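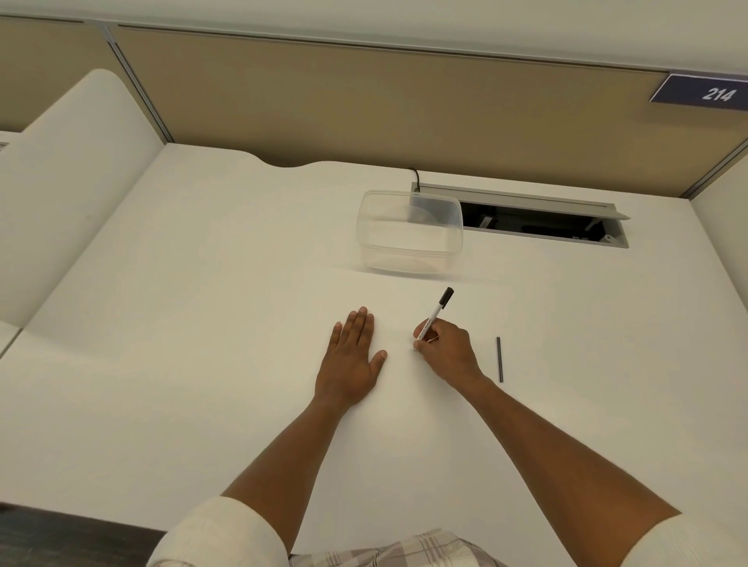
Desk 214, marker in hand, container up by the cable slot.

Hirkden desk tasks, progress to end of August
From: Joelle Qaisi
To: Vistska programme office

Sorry this is short, we lose the meeting room at 3 pm.

Where we are. 2,127 recordings accepted, 237 sent back. Most of the sent-back ones are hands drifting too low or the task getting started before the prompt finished. Bataineh wants marker, container and cable jobs finished first, then drawers. Marker work is well along. Cable jobs are slow, people don't like doing them and I don't blame them.

What the robots do now. Two Famarstead units on the second floor, clearing and resetting hot desks after 6 pm. Picking up markers and moving food containers, fine. Lids, hit and miss. Anything near an open cable slot they stop and wait for a person, and we have left that rule alone. Best night so far was 228 desks without a call-out. Worst night was the one after the network change, we did most of the floor by hand.

What it changes for staff. This is the part you asked for more on.

- Evening reset team has gone from lifting and wiping to mostly checking and fixing. Less bending. More walking, oddly, because the stops are spread all over the floor.
- Four of them now do recording shifts in the daytime. Ordinary desk work, done with the hands where the robot can learn from it. Same hourly rate as evenings. They have asked for a higher one and I think they have a case, it is more tiring than it looks. Holding your head steady for an hour gives you a sore neck. We cut sessions to 25 minutes in July and complaints dropped off.
- Two people went back to evenings by choice. Fine by us.
- Day staff on the floor mainly want to know if their stuff will get moved. Notice went up, wording was bad, new one is up now. Personal items left on a desk stay on the desk unless there's food in them.
- No hours cut. I said that in the spring and people still ask me every week. Would help if it came from your office in writing.

Problems. Replacement gripper pads are late again. The booking sheet for recording desks got double booked twice, my fault, moved it to the shared calender. Also the curved side panels confuse the unit on approach and Bataineh are looking at that, no date from them yet.

Money. The 600 hours of paid recording time will run out before drawers are done. I'd like to move the unspent training line over to cover it. Need a yes or no from you before we book the next block.

Next. Finish cable jobs. Start drawers with the two people who know the old pedestals. Sit down with the evening team about shift patterns, they want the start time pushed back half an hour and I can't see why not. Numbers by desk type to follow when I have them cleaned up, the spreadsheet is a mess at the momment.

Joelle

Contact the Hirkden project desk | © Vistska | Back to top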